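Stostness Coast Watch - Frequently asked questions

Who are you?
We are a small group of residents who follow oil pollution on the shore between Stostness and Levau. We walk the beach, we write down what we find and we send it to the municipality. Our contact person is Jeanine Hendriks.

I found a bird with oil on the feathers. What must I do?
Please do not wash it yourself. Keep dogs and children away, note the place and call us. If the bird is alive, Yu-ting Chuang will explain to you how to put it in a box. A dead bird should stay where it lies until we registered it.

What can I bring to the sorting evening?
Old towels and cotton sheets are always welcome, also with stains or small holes. We do not need pillows, wool or curtains.

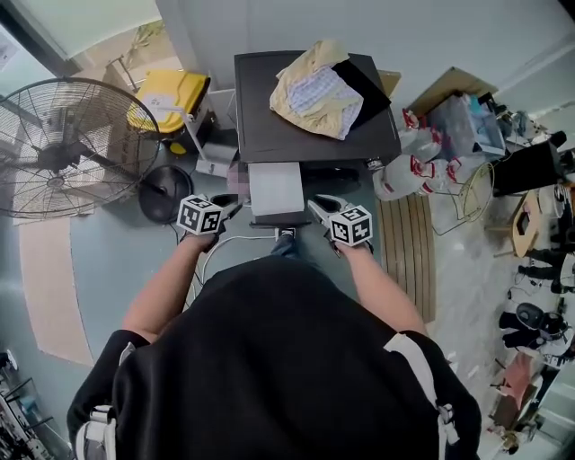 Crumpled checked cloth on the table.

How many birds did you register?
Last winter we registered 216 birds with oil, most of them guillemots. In April there were only four. The numbers are for our part of the coast, so please do not compare them with the whole region.

Is the oil coming from the drilling field?
We cannot say this for every case. Samples go to the laboratory in Demley, and the answer takes some 60 days. Part of the oil in earlier samples was fuel from ships. We publish each result, also when it is not clear.

Are you against all drilling?
Our members have different opinions about it. What we ask together is that no new well is opened close to the nesting cliffs, and that the emergency plan is public. We collected 3000 signatures for this request.

Can I join if I have no experience?
Yes. You walk the first two times with Kuo-hua Chow or another member who knows the route. Good boots are necessary - the stones at Levau are very slippery.
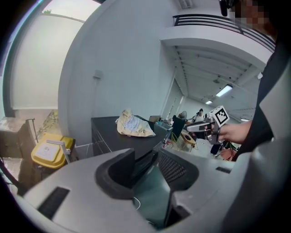
How can I report oil on the beach?
Use the form on the contact page. Write the place, the time and the size of the spot, and do not touch the oil with bare hands.

Last updated: 14/08/2023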